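Notebook, sorting bench, small-goods returns
25/11/2024
Entry by L. Tarawneh, additions by Darcy marked DP

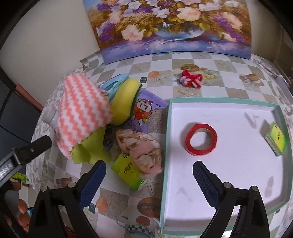
Does the new sorting cell remove the hand sorters from the returns line?

It removes the second handling step for rigid items. Soft goods, part-used packets and anything the cell rejects still go to a person, so the line keeps its hand sorters but changes what they do for most of a shift.

Background for whoever picks this book up next. Until September each tote from Ukport was tipped on the bench, split by hand into keep, repack and scrap, then checked again by a second sorter before it went to Aoun. The Drondent cell takes over that second check. First split stays manual for now. The Drellalow software sits between the two and decides which bin an item belongs in.

Work today was on the item classes, using mixed household stuff. Red tape roll went in the tray as the rigid piece. Also in the set: yellow sponge with the green scouring edge, coral and white zigzag cloth, pink scrunchie, purple packet with the cartoon character on it, and the lime-green packets, which are all one design.

Class notes:

Tape roll. Rigid, round, open centre. Class R1. Approach from the outside, keep off the core. No change to the settings file.

Sponge. Currently listed as rigid. Should be soft. Moved to S2, closing force lowered one step.

Striped cloth. S4, manual only. The class table has one entry for all cloth and it needs splitting by size. Small folded pieces could go to the cell later, large ones should stay with people.

Scrunchie. No class exists. Put under S2 for the moment, query raised.

Lime-green packets. P1. One lying on the tablecloth and one tipped against the tray wall are the same product and must come out as the same class. Angle is to be ignored at this stage. DP: agree, but the reject rule still reads angle before class. Order needs swapping in the file.

Purple packet. P1 as well, although the crimp needs its own grip point. Do not grip on the crimp.

Queue limit set at 785 items per shift for the trial. Anything above that stays in totes and is handled the old way. The limit is about bin space at the Aoun end and has nothing to do with cell speed.

Effect on the people side, to go in the monthly note:

Job cards. There are 11 on the returns line at present. Two need rewriting, second check and bin change. Second check becomes reject handling. I have asked for the pay grade to be confirmed in writing before the card is reissued. No answer yet.

Pace. Several sorters say the first split now feels tied to the cell. If they pause, the cell starves and the amber lamp comes on above their heads. Proposal: delay the lamp, or move it to the supervisor's desk. DP: move it. A delay only shifts the complaint.

Reject work. It is all awkward items, one after another, where before these were mixed in with easy ones. Rotation of up to 2 hours on rejects, then back to first split. Write this into the card, otherwise it will depend on who is running the shift.

Training. The override button was explained at handover but the reason codes were not. People are pressing "other" for everything, so the class table learns nothing from it. Short sheet wanted at each station, with the codes in plain words. Darcy has a draft.

Standing position. Reject chute comes out on the left, keep bins are on the right. Turn is too wide for shorter staff. Ask Drondent whether the chute can be handed.

DP: on the above, the drawing shows bolt holes both sides, so probably yes. Guard would need refitting and the stop button moved with it.

Open:
swap order of angle and class in reject rule
split cloth entry by size
class for scrunchie and similar
lamp position
pay grade, chase
chute side, Drondent
reason code sheet, DP

Settings file saved under today's date, old one kept in the same folder. Sponge change is not on the live line yet.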